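Ticket 368 : fiche « brosse démêlante rose » absente de la boutique en ligne
Ouvert le 2/8/22 par Tülin Yaman, boutique Inau
Pris en charge par : Bogdan Onu, support Pokden
Priorité : normale

Bonjour, la brosse a été ajoutée au catalogue Sima mais elle n'apparaît pas dans la boutique. Les autres articles du rayon coiffure s'affichent normalement. Stock saisi : 200 pièces. J'ai vidé le cache du navigateur et essayé sur un autre poste, même résultat.

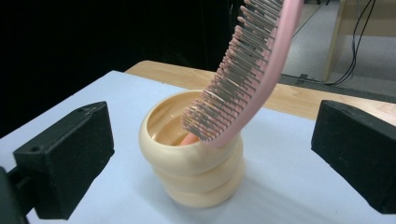 Le journal de synchronisation indique « 181 articles transmis, 1 rejeté, code 8 ». Je ne trouve pas ce code dans la documentation.

Réponse de Bogdan Onu
Bonjour, le code 8 correspond à un champ obligatoire vide. Pouvez-vous ouvrir la fiche dans Sima, onglet Expédition, et me dire si le poids est renseigné ?
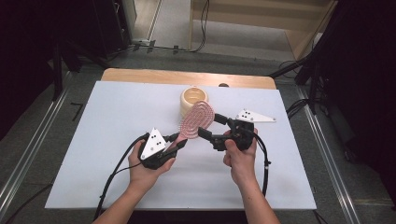

Réponse de Tülin Yaman
Le poids était vide. Je l'ai saisi et j'ai relancé la synchronisation. La fiche est en ligne, mais sans prix.

Réponse de Bogdan Onu
Le prix vient du module Jukik, qui garde les anciens tarifs en mémoire depuis la mise à jour de juin. Allez dans Paramètres, Tarifs, puis « Reconstruire l'index ». Comptez environ huit minutes et ne fermez pas la fenêtre pendant l'opération.

Réponse de Tülin Yaman
Index reconstruit, le prix s'affiche. Il me reste un point à vérifier avant la fermeture du ticket.
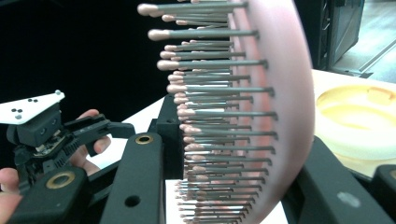
Faut-il reconstruire l'index après chaque nouvel article ?

Une seule fois suffit après la mise à jour. Les articles créés ensuite prennent leur prix à la synchronisation suivante, à condition que le poids soit rempli.

Statut : résolu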